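Session 4 handout: looking hard at a two-arm kit before anyone signs for it
Course: Choosing and Buying Automation
Notes by Ayantu Lemma, revised February 13, 2019

Hello again, everyone. These are the tidied-up notes from the session on the Ollaveo two-arm package, with the bits I rushed at the end put back in. If you missed it, read this first and then do the worksheet, as the worksheet won't make much sense on its own.

The task we used is bagging up sweets: small packets on a table, two buckets, two grippers working from above.
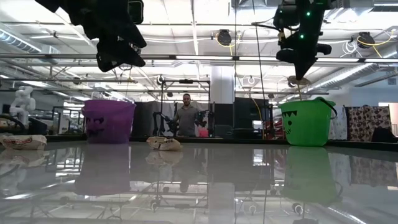
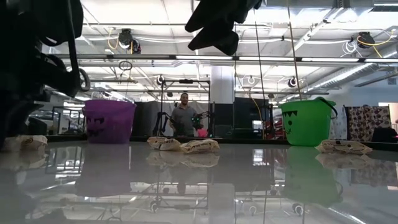
Photos: Prullthorpe teaching collection. Free to copy for coursework.

What's on offer

Ollaveo sell the thing as a package. You get the pair of arms with grippers, the stand they hang from, the control software and a hand-guiding set, which lets a person lead the arms through a job so the software can learn from it. Cameras are extra. So is the table, and I'd like you all to notice that, because three people in last year's group costed the whole project and forgot they needed something to put the work on!

There are two ways to pay. You can buy outright, or you can take the service plan, where Ollaveo keep ownership and you pay monthly with a minimum term of 22 months. Velimir Stoyanova, who taught this module before me, always preferred the plan for a first project. I'm less sure. The plan includes repairs but the small print leaves out the fingertips, and fingertips are what you wear through.

Why sweets and buckets?

I get asked this every year, usually with a bit of a smirk. Small crinkly packets are a fair old test. They lie flat, so there isn't much to get hold of. They crumple, so the shape the camera learned a minute ago may not be the shape it meets next. And the wrapper is often shiny in places, which can upset the vision side. A supplier who only ever shows you wooden blocks is showing you the easy end of the job.

The buckets matter too. A purple one and a green one with different faces on the front give you a sorting job as well as a picking job, if you want one. You can ask for everything in the green, or one in each, or swap the buckets over and see whether the software follows the colour or just remembers the spot. (Do the swap. Please always do the swap. It's the cheapest question you'll ever ask a salesperson.)

Look at the tabletop as well. It's so glossy that both buckets have a second bucket hanging upside down beneath them, and the ceiling lights come back up at you too. I rather like that as a teaching point. Your own packing bench may well be steel or wipe-clean plastic, and those shine. If a demo is done on a nice matt cloth, ask them to take the cloth away.

How we scored it

For the class exercise I gave everyone the same made-to-measure scoring sheet and the same results from a trial: 90 attempts at picking a packet and dropping it in the right bucket, of which 73 were marked as clean. Most of you went straight to the percentage, and fair enough, it comes to 81. But the sheet has more columns than that, and I was hoping for a few words on these:

Missed picks. The gripper closes and comes up with nothing. Annoying, but harmless. The software can try again.

Wrong bucket. Worse, as the job looks finished and isn't.

Dropped on the way. Depends on what you're packing. A sweet will live. A glass vial won't.

Stopped and called for help. I'd count this separately from the failures. A machine that stops and asks is a machine you can leave alone for ten minutes, and a machine that ploughs on isn't.

The trial sheet lumps all four of these together as "not clean", so you can't tell which sort you've got. That was the thing to spot, and two groups did spot it – well done, you know who you are.

Two arms or one?

A good row broke out over this one and I was sorry to cut it short. Detano offer a single-arm kit for the same kind of light picking, and for packets into buckets I think one arm could well be plenty. The second arm earns its keep when something has to be held still while something else happens to it, say a bag held open or a lid steadied. So before you pay for two, write down every step in your job where you'd naturally use both hands. If the list is empty, you have your answer. If it has one item on it, price up a clamp.

The other argument for two arms is speed, and I'd be careful there. Two arms over one table have to keep out of each other's way, and time spent waiting for the neighbour to move is time you've paid for. Ask for the timing with both running, over a full 60 minutes, and don't accept a nice short clip.

Questions to take to a supplier visit

Who does the first set-up, and is it in the price?
How long does it take to teach a new item, and can our own staff do it?
What happens when the lighting changes in the afternoon?
Which parts wear out, and who pays?
Can we bring our own packets and our own table?
If we stop paying for the software, do the arms still move?

Before next time

Read the Juhász chapter on running costs (it's dry, have a biscuit handy) and fill in the worksheet for one job from your own workplace. A page will do. Those of you who want to compare the Ollaveo plan against buying outright can borrow my spreadsheet, but do check the fingertips row, as I've left it blank on purpose. The longer written review isn't due until June, so there's time to change your mind about which kit you're covering.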